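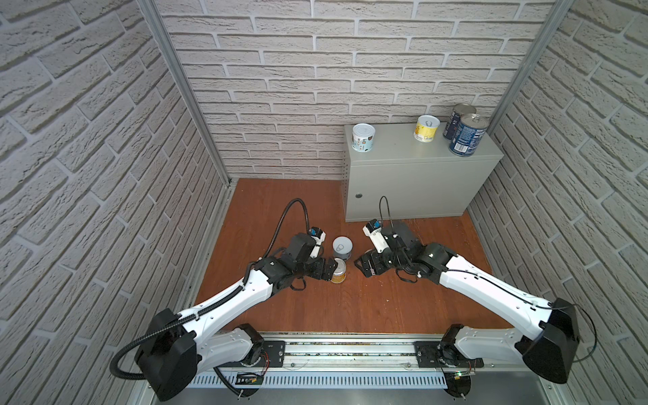
Teaching the arms: your questions

I'm Chiyo, and I run the teaching sessions at Piren. I get the same emails over and over (I don't mind, I like email!), so I've put my usual answers in one place.

Do I need to know how to code?

Nope. You hold a pair of hand controllers and the arms follow you. If you can put groceries away, you can do the can task, which is where everybody starts: pick up a can, pass it or place it, let go, back off. The code side is Sándor Dudás's department and he'd honestly rather you didn't touch it.

Why cans?

They're cheap, they're stiff, and there are a million different labels. I want the arms to cope with a white can as happily as a dark blue one, so we mix them up, and we start some on the floor of the cell and some up on top of the cabinet. The high ones are harder. Don't feel bad about the high ones.

Can't I just grab the arm and move it?

On the Nokell bench, yes, that one's set up for hand guiding and it's great for slow, simple moves. In the two-arm cell we only do remote control. You've got two grippers to think about, and pushing two arms around by hand while keeping your own elbows out of the camera views is a comedy act.

What do the little wrist cameras do?

They give the robot a close-up view near each gripper, and it goes into the recording along with the arm positions. Try to approach so the can stays in view of at least one of them. I forget this myself all the time.

How long is a session?

27 minutes, then a break. People get sloppy after that, me included. Most folks manage eight or nine good runs their first time and a lot more by the second week.

I dropped a can. Is the run ruined?

Keep going! Pick it up if you can reach it and finish the task. A recovery is really useful to learn from. If it rolls somewhere silly, press the discard pedal and start over.

How many runs do you need?

We're aiming for 4000 by July, so yes, please bring a friend.

Where do I sign up?

Write to me through the Flernudville contact page and tell me which evenings suit you. Left-handers very welcome.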